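Zolura square serving dish: nine months on
Posted 2018-01-12

I bought four of these from the homewares shop in Clandlow last March, at $36 for the set. They replaced a stack of white dinner plates that had chipped one by one in the dishwasher. I wanted something shallow that could go from the bench to the table and hold enough for two people without looking like a baking tray.

Zolura sells the dish in three colours. I chose the brown because the grey looked cold under the shop lights and the cream would have shown every soy sauce stain. The colour inside isn't flat. There is a streaky finish that reads as timber from across the room, and the edge is finished in a much darker tone. My set matches well enough, though one is a shade lighter than the others.
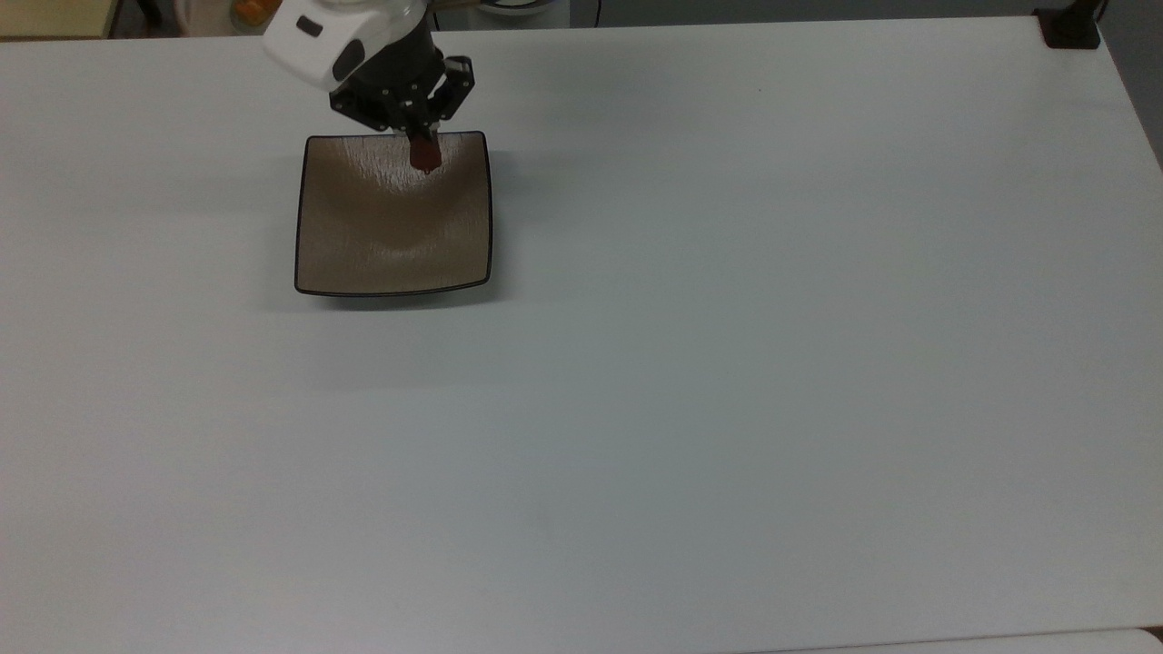 Size was the thing I got wrong. I had pictured one dish per person, and for a main meal it works, provided you don't pile it up. For shared food it is on the small side. A roast chook cut into pieces needs two. Rice paper rolls fit nicely, and we use the set most often when we get takeaway from Hà, the Vietnamese place down the road, where the containers are fine for the drive home but awful to eat from.

The shallow sides suit dry or lightly dressed food. Anything with a lot of liquid is a gamble. I served a curry in one and had to walk it to the table very slowly. For soup, stew or pasta with a thin sauce, buy a bowl. Flodgate makes a deeper square one for a bit more money, and I have since picked up a pair of those for winter.

Cleaning has been easy. The corners are rounded, so a sponge gets in without any trouble, and egg comes off after a short soak. Mine have been through the dishwasher most nights. The glaze is still shiny. There are fine grey marks on two of them from cutlery, which came off with bicarb and a damp cloth. If you use serrated steak knives you will see more of that.

They do take up space. Square dishes don't sit well in a rack meant for round plates, and I can only get two on the bottom shelf of ours before the spray arm starts knocking. In the cupboard they stack neatly, but the stack is wider than it looks in the shop. Measure the shelf first. 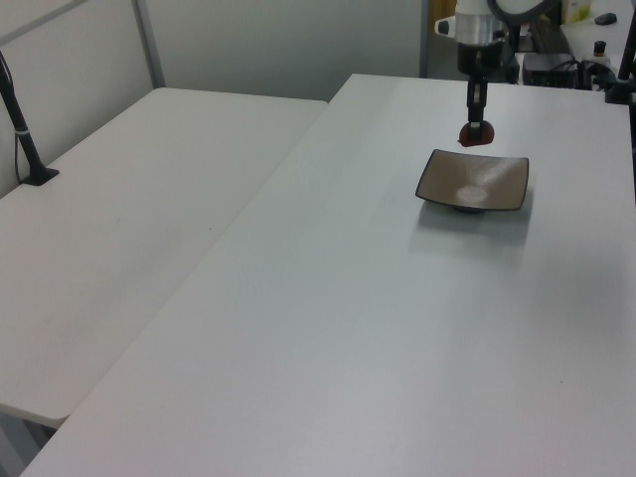

The square dish in brown. The foot lifts it slightly off the table.

One complaint is the foot underneath. On mine it was left rough, and it scratched a varnished sideboard the first week. I rubbed it back with fine wet and dry paper and it has been fine since. I would do that before using them on anything you care about.

The other complaint is heat. The label says microwave safe, and they are, but the rim gets hotter than the food. Use a tea towel. I haven't put one in the oven and the label doesn't say you can.

Zolura's site showed 3,022 ratings when I last looked, and the low ones were mostly about breakages in the post. Mine came home in the car, so I can't comment on the packaging.

Would I buy them again? Yes, at that price. I'd get 6 so there were spares, as the shop no longer sells them singly.

Rating: 4 out of 5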